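Course project, Design and Everyday Spaces, final version, June
Group: Maëlle MacDonald, Barnabás Sárközi, Laurier McIntyre
Adviser: Dale Lapointe

# Do Patterned Tabletops Hide Small Things?

## 1. Where the question came from

Our course reader includes a storage and work-surface guide put out by a company called Plunska. On its second page it says that a printed tabletop "swallows" small objects and that anyone who sorts, stacks or assembles should work on a plain color. Two pages later it says that hanging baskets "keep the surface clear." Neither claim has a source. When Maëlle wrote to ask for one, she got back a price list.

We didn't set out to prove Plunska wrong. We did think that a company with plain tabletops to sell might be quick to find fault with flowers. We split the guide's advice into two questions we could test with what we had:

1. Does it take people longer to find a small block on a printed surface than on a plain one?
2. Do baskets on the walls mean there is less left lying on the table?

The first turned into most of the project. The second got less time than it should have, and we say more on that in section 5.

## 2. The surface and the objects

The printed surface we worked with has a pale background and a pattern of thin green vines with leaves and small brown flowers. We picked it because it sits in the middle of the range. It is busier than a stripe or a dot, but the lines are thin and there is a lot of pale space between them.

The objects are colored blocks: pink rectangular ones, small blue cubes, a round blue disc and a small wooden block that the others can be stacked on. Laurier argued for adding a green block, on the grounds that a green block on green vines is the only honest test of the guide's claim. He was outvoted, and by the end of the project the rest of us thought he had been right.
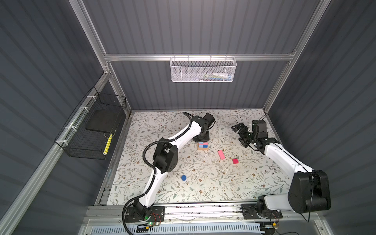 The wooden block gave us more to think about than we expected. In our first plan it was only a base for stacking, and we weren't going to ask anyone to look for it. Then two of our testers said, without being asked, that it was the one thing they had to look at twice. It is close in color to the brown flowers. We added it to the list of search objects after the first round, so we have fewer searches for it than for the others, and the results for it should be read with that in mind.

## 3. Method

A tester sat facing away from the table. One of us laid out the objects without any fixed order, then named one of them out loud. The tester turned around and pointed to it. A second person ran the stopwatch from the moment the object was named until the finger landed. Every tester did part of the session on the vine print and part on a plain gray sheet. Half of them started with the print and half with the gray.

We recorded 219 searches that we were willing to keep. Searches were thrown out when the tester peeked, when the person timing was talking, or when someone pointed at the right color but the wrong shape and then argued about it. That last group was a gray area, and Barnabás and Maëlle did not agree on all of them. We kept a list of the disputed ones in the back of the log.

We also ran a paper survey asking people which kind of surface they would choose for sorting small parts, and why. We got 461 usable answers. Most came from two dining halls and from the line outside the Gauthier building, so this is a sample of people who were waiting for something and had a pen put in their hand.

**A note on timing.** A stopwatch held by a student is a poor tool for differences under half a second. The person with the thumb knows which surface is in use and may well have a favorite. We tried swapping the job between the three of us. That spreads the bias out, but it doesn't remove it.

## 4. What we found

### 4.1 Searching

For the pink blocks we found no difference worth reporting. People found them right away on both surfaces. Pink doesn't appear in the print at all, and a flat block that size covers up a fair amount of vine anyway.

The blue objects were nearly as easy. The disc did a little worse than the cubes on both surfaces, and we think that has to do with the word "disc." Several testers hesitated before they moved at all, and one asked whether we meant the round thing. If we had called it "the round blue one" from the start, the gap might have gone away.

The wooden block was slower on the print than on the gray. It is the only result that points the way the guide says it should. Before anyone quotes it, we would like it noted that:

- the block joined the list late, so there are fewer searches behind the result
- it often had something stacked on it, and we never settled on whether testers should point to the base or the top
- the gray sheet was brand new, and two people told us it looked "nicer to work on," which tells us something about their mood and very little about their eyes

So the claim that a printed surface swallows small things looks too broad to us. A small thing whose color matches part of the print may take longer to find. Most people could have guessed that with no guide and no stopwatch. 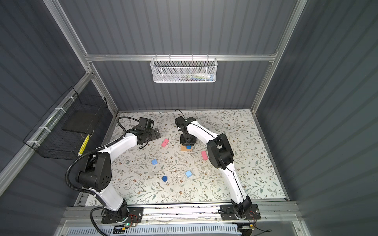

*Figure 2. Pink and blue blocks on the vine print, with a small blue cube on top of the wooden block.*

### 4.2 What people said they would choose

In the survey, a clear majority picked plain over printed. The most common reason was some form of "easier to see things." We find this hard to square with the search results, and we have two explanations that we can't choose between. People may be picturing a much louder print than ours. Or they may be repeating advice they have read, maybe in a guide like the one we started with.

Francine MacDonald, Maëlle's aunt, who has sewn on the same flowered table for years, read a draft of this section. Her note in the margin was "I lose pins on it. I lose pins on everything." We don't have data on pins.

### 4.3 The baskets

Wire-mesh baskets hang at the work table, a white one on the back rail and a black one on the left. The white one has assorted small items in it. The black one has a square black pad standing in it and a yellow item near the front.

The guide would have us believe that these keep the surface clear. What we saw over our sessions was that the things in the baskets and the things on the table were two separate groups. The blocks were out when we were using blocks. It didn't occur to any of us to put a pink block in a basket in between layouts, because we were going to need it again. The baskets hold what isn't in use. That is helpful, but it isn't what was promised.

Mesh does have one thing going for it. You can see that there is something in there without lifting anything out. Seeing what the something is can be harder, and from across the table the white basket in particular shows you shapes and colors more than objects. A rival catalog from Drirkura calls this kind of basket "see-at-a-glance," and we would put that down as half true.

## 5. Weak points

We only used one print. A report with "patterned tabletops" in its title should have tried three or four, including a dark one, and we ran out of weeks.

The basket section rests on watching ourselves. We had planned to compare a month with baskets and a month without, and this never happened. Dale Lapointe warned us in his comments on the proposal that the second question was a project in its own right. He was correct, and we should have cut it.

We never tested the green block.

Finally, our testers were searching for objects they had just been shown, one at a time, in a short session when they were trying hard. Finding a dropped part at the end of a long afternoon is a different job. It is possible that prints do their damage then, and a session like ours would miss it completely.

## 6. If another group picks this up

Use a green block and a brown one. Decide before the first session what counts as pointing at a stack. Have the timing done by somebody who can't see the table, and write the object names on cards so that they are read the same way every time. The gray sheet and the log are with Barnabás, and the disputed searches are marked in pencil.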